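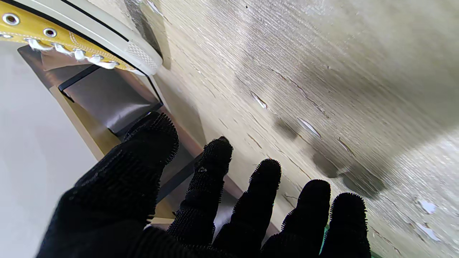
Reaching for the shelf.

Przemysław Kalinowski makes me wait for my coffee. He has a rule in his kitchen that the kettle gets his whole attention until it boils, and he sticks to it even with company, so I stand by the window and look at his tomato seedlings while he looks at the kettle. When it finally clicks he turns around, beaming, and asks how my drive was.

We've met to talk about The Slow Reply, the little book he wrote over two winters in Plirnberg, which argues that most of us would be happier if we answered our messages once a day and left it at that. It grew out of a newsletter that had 362 readers when he started the first chapter and has 1,181 now, every one of whom, he tells me with some pride, has learned to expect nothing from him before supper.

"I was the worst of anybody," he says, pouring. "I was answering people at red lights. I answered my sister once from the dentist's chair, with my mouth full of cotton, and the message was only asking what color she should paint her hallway! She didn't even need to know until spring."

He was working then for Bolteck, a scheduling software company, where his job was writing the small reminders that pop up on people's screens. He was good at it, he says, and he doesn't talk about those years with any shame. But he remembers a staff lunch in November when his own reminder went off on every phone at the table at the same moment, and the whole table bent down to read it, himself included, though he had written the thing and knew perfectly well what it said.

"I read it very carefully," he says. "I thought, well, this is nicely worded."

The book that came out of all this is gentler than I had expected. There is a long chapter on letter writing, and a longer one (perhaps too long, and I told him so, and he laughed) on the evening he spent in the village of Stavov waiting for a bus with a dead phone. He is less interested in scolding the people who make our devices than in asking what we used to do with a spare quarter of an hour. I liked that about it, although I did wonder whether a parent of small children or somebody on call for work could live this way for even a morning.

He takes the question seriously, and goes quiet over it for a while, turning his cup around on the table.

"Rodel asked me the same thing, and he was cross about it," he says. Rodel Tolentino edited the book for Palamarchuk, the small press that published it, and has twin boys. "He wrote in the margin, 'Who is picking up the kids while you wait for the bus?' So I cut 50 pages and started that part again. The new version has a phone number in it. You give it to the people who may really need you, and it rings out loud, like a telephone."

And do they ring?

"My sister does," he says. "She's doing the bathroom now."

He checks his own messages at six in the evening, sitting on a hard chair in the hall that he picked for being uncomfortable. It takes him less than half an hour most nights. I ask whether he ever cheats, and he gets up to see to the seedlings, and tells me over his shoulder that he did it twice last week, both times to look up the weather, and that it rained anyway.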